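Can a Robot Put the Socks Away Yet?

Almost, and I'm thrilled about it. Give one two arms and a small cabinet with six drawers in different colors, and you've got a real household test.
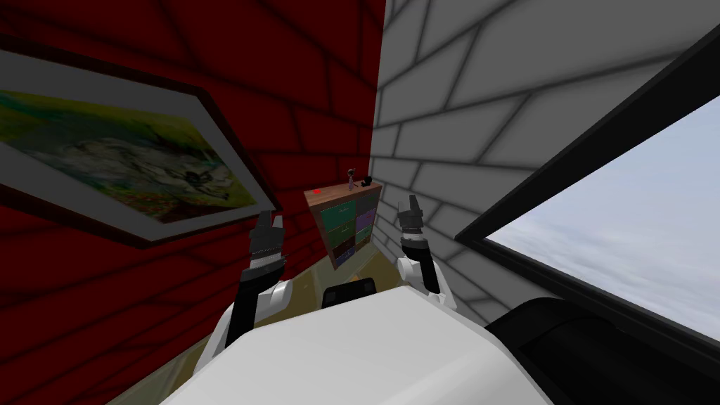
Why drawers are hard

A drawer sticks, or slides out crooked. My 20-year-old dresser beats me most mornings! Simulated rooms like this let a machine fail all night without breaking anything - the Odora team logged 1576 tries in June, and I read every note.

What I'd trust it with

Opening and closing, yes. Folding, no. Give it two more years - I'll happily clear a corner of the bedroom.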